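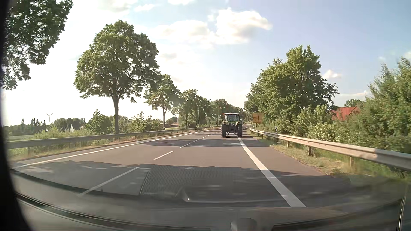

Two of the four drivers on the trial have told us, in separate interviews, that they would switch the Grirkora unit off on any road with farm traffic if we let them. One put it more bluntly and said the box sees the tractor later than he does and then brakes as if it had seen it first. Clulto, the supplier, disputes this. We have logs that support the drivers on some runs and logs that support Clulto on others.

Progress report, second period
Assessment of the Grirkora driver assist kit for rural service vans
Prepared for the Vitale fund

Work done
The kit is fitted to four vans working out of the Dritadton depot. Together they covered 1664 miles in this period. The plan called for more, but one van lost most of July to a wiring fault that Clulto first blamed on our fitting and later repaired under warranty. Their written explanation is still outstanding.

Slow vehicles
Clulto's sales sheet says the kit gives "smooth, early response to agricultural vehicles." We can't support the word smooth. On straight road with a clear view the van usually eases off in good time. Trouble starts when a tractor is running partly over the edge line. The kit sometimes treats the lane as open, holds speed, then changes its mind. Bands of tree shade across the pavement may be part of the problem, but we haven't separated shade from vehicle position and would not want that guess repeated as a finding.

Clulto sent a software update halfway through the period. They say it fixes the edge line cases. Drivers report fewer late slowdowns and more needless ones, which is a trade we did not ask for. We have reviewed 300 clips from after the update and have not yet matched them against the earlier set.

Passing
The kit does not pass slow vehicles. It follows them until the driver takes over. The brochure leaves this out, and two drivers found it out on the road.

Costs
Each van pays a yearly license of $1000 on top of the hardware. The price is the same whether the slow vehicle feature is turned on or off. We asked for a reduced rate during the trial and were refused.

Next period
Finish the clip comparison. Run the same stretch of road morning and late afternoon, update on and update off. Get the wiring explanation in writing. We do not recommend ordering kits for the rest of the fleet before that work is in, and we ask the fund to hold the second payment to Clulto until then.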